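3.2 What the Stombridge stone was like to work with

I should say up front that I came to this section as a geologist who'd spent most of her career looking at stone in drill core, and very little of it watching people split the stuff with a hammer. Stombridge changed that pretty quickly. The quarry sells a buff dolomitic sandstone in three bed heights, and Lauri Hyvönen, who runs the saw shed, was kind enough to let us pull pieces from all three over one long autumn season. We ended up with 83 blocks, each one tagged with its bench, its bed and which way up it had been in the ground. (Way up matters more than you'd think, and we lost a whole morning in May arguing over a pallet where the paint arrows had rubbed off.)

The beds have local names and we've kept them here, mostly since the people who cut them don't use anything else. Vellum is the top one, pale and fine and a bit soft when it comes out. Under it sits the Grewal bed, which is coarser and carries clay partings every hand's width or so. The lowest is just called the floor. Homa Ranjbar logged the whole face before we sampled and her log is the backbone of everything that follows – if our bed boundaries differ from the ones on the quarry's own plan, it's hers we've gone with.

Splitting was done by hand, with plug and feathers, along the bedding first and then across it. Lorcan Foley did nearly all of it. He's quick, and he has a habit of tapping a block and listening before he commits, so I asked him to call each split "sweet", "fair" or "dog" before he saw the broken face. I expected this to be a bit of fun for the appendix. It did rather better than that, and it's in Table 4 beside the ultrasonic velocities, where the two sit together more comfortably than I'd have guessed.

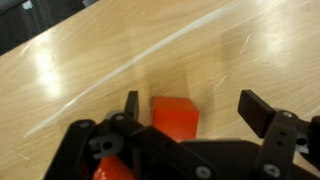

Figure 5. Light oak-coloured wooden tabletop with glare at left.

Surface finish gave us more grief than strength ever did. Customers want to know how a honed slab will look in ten years, and the trade answers that with words like "mellow", so we tried to pin down a scoring method that two people could use and still agree. Simin Jalali and I scored each honed face separately under the same overhead lamp, turning the piece through a full circle as we went. The trouble is glare. On a glossy surface a patch of it can wash the colour right out, as on the left of the tabletop in Figure 5, and a short pale scratch like the one on the right half there is easy enough to pick while a fainter mark beside it might be missed. Our rule was to score a mark only if it stayed put when the piece was turned. Reflections move and scratches don't, so most of our early disagreements went away once we'd both stuck to that. Vellum took the best hone of the three, with the floor bed close behind. Grewal was a pain, and plucked along the clay partings whatever grit we used.

For the record keeping we used Trodimico, a spreadsheet add-on that Kianoush Shokri wrote for his own thesis and has been patching for the rest of us ever since. It holds 1786 separate readings from this study, counting repeats. We threw out 6 of them, all from a single session when the calliper battery was dying, and I've left them in the supplementary file with a flag so anyone who wants them back can have them.

One last thing on moisture. Blocks straight off the face were stacked under cover until their weight settled, and we didn't split anything before then. Lorcan reckons we had that backwards and that green stone splits truer – every mason I've asked since says the same. We kept five Vellum blocks wrapped in plastic to test the idea, and those results are treated separately in Section 3.4.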